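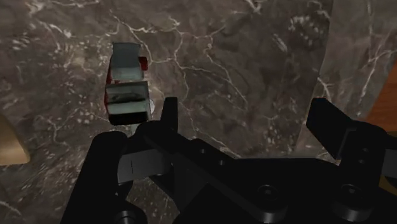 Projects > Hetier > Interviews

Zainab Omoregie runs remote demonstrations for Hetier, a simulated household task set. An operator drives the arm with a handheld controller, and each run is stored as a trajectory. "We kept 190 of 221," she says. "The rest had pauses that a policy would copy."

Taps are slow work. The operator has to settle the wrist before closing the fingers — otherwise the grasp point drifts.
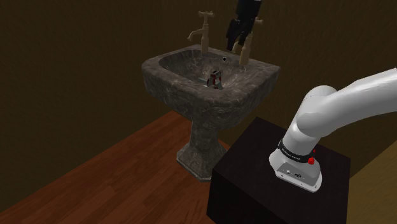
Replay and filtering

Every kept run is replayed without an operator. "If the replay misses the grasp, I drop it," Omoregie says. Her target is 400 runs by October, with Olesia Koval as second operator.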